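Imprimir esta página | Enviar por correo electrónico

Quiénes somos

Romulero es un taller pequeño dedicado a una sola cosa: poner a punto células con pinza de dos dedos y evitar que se despongan solas. No fabricamos robots ni los vendemos. Cuando una máquina deja de agarrar lo que agarraba el mes pasado, nos llaman, normalmente después de haber apretado todos los tornillos que no eran.

Empezamos en una nave prestada con un banco, dos juegos de llaves y una fe en los manuales que se nos pasó enseguida. Hoy somos 10 personas. La mitad viene de la matricería y la otra mitad de la programación, y ambas mitades siguen convencidas de que el fallo estaba en el terreno de la otra.

Cómo trabajamos

La célula que más horas nos ha costado se llama Skuvar. Es nuestra, vive al fondo del taller y tiene una gemela simulada en la que probamos cada ajuste antes de tocar un tornillo de verdad. En la simulación, un choque cuesta lo que se tarda en pulsar «reiniciar». En la otra cuesta un dedo nuevo, dos días de espera y una conversación con la aseguradora.

El procedimiento es aburrido, y así lo queremos. Abrir la pinza del todo, anotar la posición, cerrarla en vacío, volver a abrirla. Si el cero se ha movido entre la primera apertura y la última, no se sigue adelante. Skuvar hace 100 ciclos en vacío antes de que nadie le acerque una pieza, y la versión simulada hace los mismos, aunque ella no se quede sin grasa.

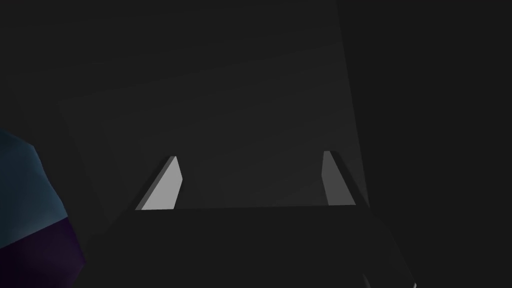 Siobhán Breathnach sostiene que con la mitad de los ciclos bastaría, que un cero que aguanta los primeros aguanta los demás, y que lo nuestro es superstición con hoja de cálculo. Puede que tenga razón. El caso es que en octubre el cero de Skuvar se desplazó en el ciclo 85, cuando ya estábamos recogiendo, y desde entonces la discusión se ha vuelto más breve. Ella sigue pidiendo que conste su desacuerdo. Consta.

Lo que cuidamos

De cada célula llevamos una ficha con el cero de la pinza, la holgura de los dedos, el par de apriete de la brida y la última persona que la tocó. Esto último se incluyó tras una temporada en la que, según los partes, no la tocaba nadie. El archivo pasa ya de las 385 fichas -- las primeras, escritas con una letra que su autor no ha sabido descifrar.

El mantenimiento ordinario se hace a las siete de la mañana, antes de que arranque el turno del cliente. Se limpia, se engrasa lo que pide grasa y se deja en paz lo que no la pide. Este segundo punto es el que más cuesta enseñar. Hemos desmontado guías con tanta grasa dentro que habría dado para engrasar el edificio.

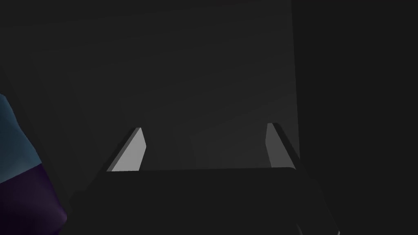
Los modelos simulados también se estropean, a su manera. Alguien cambia la longitud de un dedo en el taller, no lo anota, y la gemela pasa semanas ensayando con una pinza que ya no existe. Por eso comparamos la geometría de las dos cada vez que se montan dedos nuevos, y lo hacemos con la pinza como aparece ahí, los dedos bien separados y nada entre ellos, que es como mejor se comprueba si la inclinación de uno corresponde a la del otro. Con una pieza agarrada, cualquier pinza parece recta.

Para quién trabajamos

Jomport nos confió su línea de envasado cuando todavía no teníamos rótulo en la puerta. Seguimos yendo. Lenihan llegó después, con una pinza que soltaba las piezas únicamente cuando había visita; era el compresor, que compartía toma con la cafetera de la sala de reuniones. La factura de aquel trabajo decía «reubicación de cafetera» y la pagaron sin rechistar.

Aceptamos encargos de puesta en marcha, revisión y reparación. También damos formación a quien vaya a quedarse al cargo de la célula, siempre en su propia planta y con su propia máquina. No damos presupuestos por teléfono a partir de un ruido imitado con la boca, aunque el ruido esté muy logrado.

Si nos escribe, indique el modelo de la pinza, qué ha cambiado últimamente y qué le han apretado ya. Si la respuesta a lo segundo es «nada», vuelva a preguntar en el taller -- a ser posible, al turno de noche.

Imprimir | Enviar por correo electrónico

Contacto | Aviso legal | © Romulero. Todos los derechos reservados | Volver arriba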